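An afternoon at the Flevside stadium

Before I went to Flevside I knew the club only from the results page. They play in the second division, they lost the promotion play-off two years ago, and their supporters sing very long songs. When Gunther Rieger wrote to me that the club opens its ground to visitors in June, after the last match, I took the train and joined the tour at two o'clock.

We met at the west gate, next to the ticket windows. The group was bigger than I expected, and many people came in the shirt of the season. Our guide was Till Harms, who played left back here until his knee stopped him. He speaks quietly, so it was better to walk near him.

First we went to the old stand, which everybody calls Grube. It has 714 seats and the roof is so low that from the last row you cannot follow a high ball. Till told us that he always heard this stand more than the others, because the sound stays under the roof. I tried to sit in the last row and my knees touched the seat in front. For ninety minutes it is possible, for extra time I am not sure.

After that came the dressing rooms. The home room was painted again last summer and has a good light. The away room is smaller, with one long bench, and the showers are on the other side of the corridor. A man from our group asked if this is done on purpose. Till only smiled and continued to the next door, which was the kit and treatment room.
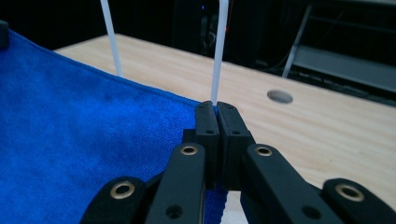

Blue towel on the table, Flevside visit.

In the corridor there are team photos from every season. I looked a long time for the team of Menard, the coach who brought Flevside up from the fourth division. He stands at the side in a coat that is too big for him. Under the photo they wrote the number of goals from that year, 71, and this is still the club record. Gunther saw most of these goals as a boy and he can describe them one after another, with the weather.

Then we walked through the tunnel. It is short, maybe the length of a bus, and it goes up a little at the end, so you see first the sky and only after that the stands. We were not allowed on the grass, which was being sown again in front of both goals. We stood on the line near the benches and people took photos of each other.

The last part was a talk in the press room about next season. The club wants to keep most of the squad, but the first striker has offers, and the name Wavorberg was mentioned two times. Wavorberg finished above Flevside and has more money. From the back somebody said that he should go only for a good price. Till answered that the player has a contract and will be at the first training.

The tour takes two hours and costs 6 euros, children are free. Groups can have up to 121 people, but they are divided between several guides. Bring a jacket, it is cold in the tunnel also in summer. The fan shop closes at five, and I arrived there at ten past, so I went home without a scarf.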